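Food Service Operators' Board > Buns, Bread and Bakery Supply
Posted by Ulinero_Kitchens, November 18, 2019
Reading time: 4 minutes
Filed under: Purchasing, Contracts, Canteen Catering

Subject: Standing orders for burger buns at mid-sized sites

Ulinero_Kitchens
Members are invited to comment on the following matter. Our organization operates a staff canteen serving 500 meals on a regular service day. Since August we have received burger buns under a standing order from Plilix, at a fixed quantity of 448 per delivery. The price is favourable. The difficulty is that the quantity cannot be varied without written notice of 12 days, and our menu cycle is not settled that far ahead. We are considering whether to renew on the same terms or to return to ordering as required.

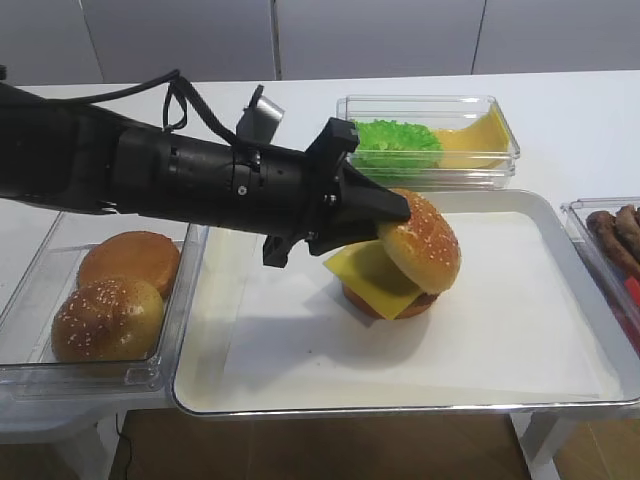 Does the notice period apply to a reduction only, or also to an increase? Under our agreement it applies to both, although the supplier has accepted one late increase as a courtesy.

We would appreciate the views of operators who have managed a similar arrangement.

pengcatering
Our experience at Peng would favour renewal. A standing order protects the operator at times of peak demand, when bakeries serve their contracted accounts first. We have held one for several years and have not been short-delivered. Surplus buns are frozen on the day of receipt, labelled, and used in rotation. The labour involved is modest.

reson_purchasing
I must respectfully disagree with the previous reply. Freezing is satisfactory where freezer space exists, and many canteens of this size have very little. At Reson we found that the surplus displaced other stock, and the cost of that displacement never appeared in the comparison. A price per bun tells the purchaser nothing about the price per bun served. Before any renewal I would ask for the waste record for the full period of the contract.

pengcatering
The point about space is fair. I would still caution against treating every thawed bun as a loss. Toasting restores a good deal of the texture, and our customers have raised no complaint.

Ulinero_Kitchens
The waste record has been kept, though unevenly in the first weeks. It is being put in order and I will report the totals when they are available. Freezer space is limited at our site — we have 2 upright units, shared with the bakery section.

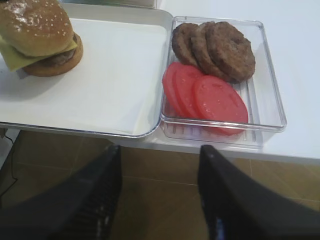

Bun specification should be settled before quantity is discussed at all. Our current contract says only "burger bun, seeded," and the diameter has varied from one delivery to the next, with consequences for portioning and for the look of the plate. A square cheese slice will hang past the bread at the corner on most buns, and that is acceptable to us, but a narrow bun under the same slice leaves cheese on the tray and adds to the cleaning. I intend to ask for a stated diameter with a tolerance, and a stated weight.

reson_purchasing
A tolerance is sensible. I would add a right of rejection at the door, with credit on the next invoice. Without it the specification is a courtesy and the receiving clerk has no basis on which to refuse a crate.

tray_and_ladle
May I suggest a middle course? Our office negotiated a base quantity, set well below average use, with a variable top-up confirmed by noon on the day before delivery. The unit price rose slightly. The base was never wasted and the top-up was refused only once, ahead of a long weekend.

pengcatering
A top-up confirmed by noon depends entirely on how close the bakery is. Ours is in another city and would not entertain it. I maintain that a larger fixed order with proper freezing is the more dependable arrangement for sites outside the main centres.

Ulinero_Kitchens
I am obliged to all who have replied. The base-and-top-up proposal will be put to Plilix together with the revised specification. If other members have contract wording for a right of rejection that they are at liberty to share, I would be grateful to receive it by private message.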